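Setting up a table for a home-built arm

Pick the table before you pick the motors. Ours at Zundale folds flat, and the arm has to reach every corner of it, so we measured the top first and cut the links to suit. Clamp the base down before you tune anything. Hina Butt ran 18 practice grabs on a loose base and had to throw out all 18. 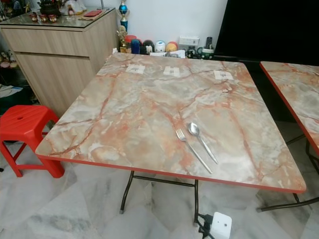 Cutlery is a hard first job for a homemade gripper. It is thin, it sits low and the bowl of a spoon tips when pinched. Start with one fork and one spoon, laid side by side at a slant, and grip at the middle of the handle. Polished steel throws back the room light, so move your lamp before you touch the camera settings. Small white labels in a row near the far edge give you fixed points to measure from. Press them down hard at the corners.

Keep power leads on the floor and out from under your feet. Wipe the finger pads every 2 runs – dish soap is fine – and write down any change you make to the grip force.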